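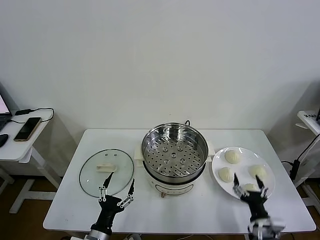 3.2 Collecting the steamer demonstrations

The task was to move four buns from a plate into the steamer basket and then put the glass lid on. Both arms were used, the right for the buns and the left for the lid. We recorded 36 demonstrations by teleoperation, mostly on one Tuesday, and dropped any in which a bun fell on the floor. The plate stayed on the right and the lid on the left throughout, but we shifted both a little between runs.

The policy was trained with the Vela code from last year's group, with the image size left as it was. We then ran it 20 times. It finished the whole task in 14 of these. Most of the failures came at the lid, where the handle is short and the gripper closed just above it. Two buns were squashed, which we did not count as a failure if they still ended up in the basket.

Pleated tops gave less trouble than we had expected. Gripping from the sides worked better than gripping from above, so we re-recorded the early runs that used the top grip.

3.3 Changes to the lid step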